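**Questions I keep getting about the podcast (and the baby!)**

**Is it true you're stepping back from Adstead Mornings?**

Only for a bit! Hamidreza Kordestani is covering for me until October, and he's much better at getting up early than I am. I'll still pop in for the phone-in now and then.

**When did you and Nima tell people?**

We waited until after the second scan, then told both moms on the same call so neither could claim she knew first. They still argue about it.

**Did you two really meet on a TV set?**

Yes - we were both extras on Branetti, in the wedding episode. We had 2 lines between us and mine got cut.
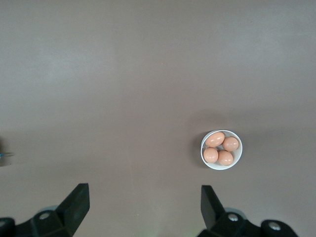
*A little white bowl, right of center.*

**Will you share the baby's name or face?**

The name, probably. The face, no. Nima Kiani is a pretty private guy (he lets me tell the Branetti story and that's his limit), and we agreed on this one early.

**Where can we send gifts?**

You're so sweet, but please don't! If you'd like to do something, the Nazari family center takes diapers in every size, and they're always short on size 3.

**Are you answering messages?**

Slowly. There were 3587 in the inbox when I last looked, and Lamai Khamphan is helping me sort through them after 6 in the evening - so if you get a reply signed "L," that's her.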